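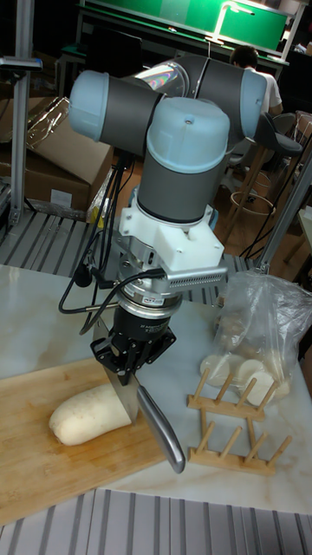 Ruth Ansty
Project Coordinator, Drasent Food and Growing Project

Progress report to the Skellov Fund, second period

The cookery courses at Drasent have now run for a full term. We took on 39 learners, against a target of 20 in the original bid, and split them into a morning and an evening group. The evening group starts at 6.30pm and is the harder one to staff. Eight learners left before the end, mostly after a change in shift patterns at work. We have offered them places in the spring.

Course content followed the plan agreed in March, with one change. Soups and root vegetables were moved forward to the opening weeks, as the growing site at Drulton had a heavy crop of turnips and carrots to use up. Baking went to the end of term. The recipe cards have been reprinted in larger type, and the cost came out of the stationery line.

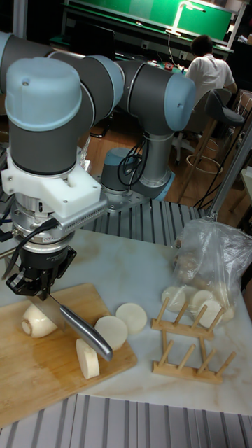

The Drulton site supplied 276 kilos of vegetables in the period. Most went to the courses and the Latuheru lunch club took the rest. Onions did badly – the lower beds were under water for much of the winter – and we bought them in. A drainage quote is attached as a separate sheet. We would like to discuss whether it can be met from the underspend on transport.

Spending is otherwise close to budget. Gas and electricity are over, and we expect that to continue until the new tariff starts in October. The evening tutor post is still filled by agency cover and will be advertised again next month.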